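Support > Zunbridge Lab > Perception > Closed tickets

Ticket: drawer policy counts items in the wrong drawer (clear plastic fridge drawers)
July, opened 9:40 am by Yaroslav Nechyporuk

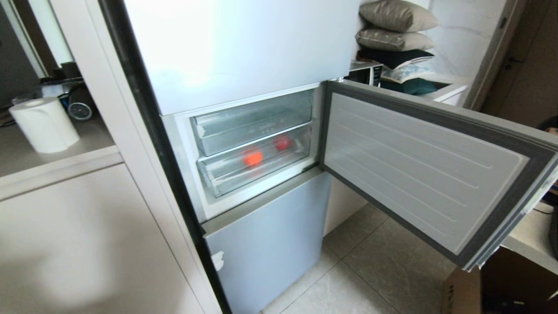

Head view, middle compartment open. Two red items in the lower drawer, upper one empty.

Problem: the item finder puts the red stuff in the UPPER drawer. Not every time. Bad enough that the pick planner goes for the wrong drawer front and the run is a write-off. Log says "upper, conf high", so the confidence gate doesn't catch it.

Setup: Dreltinitz policy, stock weights, head view only. Fridge set is 415 episodes, 200 of them with something in a clear drawer.

Tried so far
- restarted the finder, same
- re-ran the head calibration, no change
- lowered the exposure, helped a bit on the closed door up top (glare there is nearly white), did nothing for the drawers
- masked the door liner. Thought the ribs were being read as drawer edges. Nope.

10:25 am, Lilibeth Rivera
Is this depth or labels? Clear plastic is awful for depth, we saw that on Patrício too. Pull 20 of the bad ones and look at the depth patch over the items before you touch anything else.

11:50 am, Yaroslav
Pulled 20. Depth is holes or junk over both drawer fronts, and the finder fills the gap from the nearest solid return, usually the back wall. Projected back with the head tilted down, that lands the items too high. So the color side has the right drawer and depth drags it up one.

Lilibeth
OK so drop depth for that step. Segment the drawer fronts in color, assign each item by which front it sits inside, use depth only for the reach. Drasthorpe branch has the code, flag is front_assign. Don't retrain yet, I want the before/after on the same weights.

2:15 pm, Yaroslav
Flag on, replayed all 200 clear-drawer episodes. Wrong-drawer errors gone in everything except the ones where the head is still moving when the door opens. Those smear the seam between the two drawers and you get one big front. Added a wait till the head settles, replayed again, clean.

Side effect: finder is slower now. Fine for us, maybe not for the bin task. Also the embossed ridges on the upper drawer sometimes get segemented as a thin object, filtered by min area for now. Ugly but works.

Lilibeth
Good. Put the min area value in the config, not hard coded pls. And write it up as a replay result only, we have no live runs with the flag on. Method note should say fronts from color, reach from depth, same weights both arms.

Yaroslav
Done, config pushed. Live runs get thier own ticket.

Status: closed, fix in Drasthorpe branch, merge pending

Contact Zunbridge Lab support | © Zunbridge Lab | Back to top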